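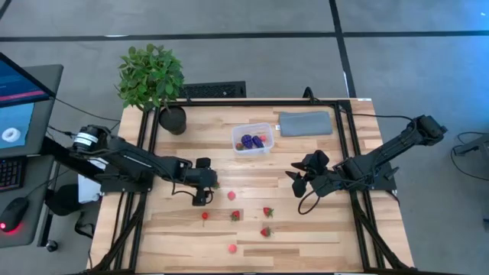 Strawberries out, grapes still in the tub. Folded cloth to the right.

Home | Galleries | Recipes | Wolville Market | Contact

Fruit table, Bomley kitchen
26th November – by Ivone Aguiar

We use cookies to remember your settings. Accept / Manage

Quick one today, the rest of the fruit gallery goes up in January. Captions short, sorry, typing this between two other jobs.

Table first. Butcher block, narrow strips, pale tan and beige with some darker brown running through. Got a few emails asking what I put on mine at home – plain mineral oil, wiped on, left overnight, wiped off. Nothing fancier. Strawberry juice does stain if you leave it so dont.

The tub. Clear plastic, rounded corners. Dark purple grapes in two bunches in the middle, a strawberry down in the corner. I like a see-through one for fruit, you spot the soft ones before they get to their neighbors. Magalhães at the Wolville market sells them in stacks, stall 22, bring cash.

Strawberries. Leaves on! Always leaves on until you eat them. Pull the tops early and they go mushy, and they take in water when you rinse. Rinse late, dry well, then back in the tub in one layer if you can manage it.

Grapes. Keep them on the stem, snip small bunches with scissors. Kids take a bunch and go instead of picking off one at a time and leaving that sad bare stalk in the fridge.

Cloth. Blue-gray, little white tag poking out at the side. Fold one and put it under the fruit while it drains, then use the dry half for the table. I buy the Zurkby ones, pack of 16, and they have been through the wash more times than I can say.

Still to come in this gallery – pears, the plum crate, and the jam day at Bomley with 130 jars to lable. If you asked for prints of the plum one, I have your note, will get to it.

Sign up for the newsletter – one email a month, recipes and new galleries.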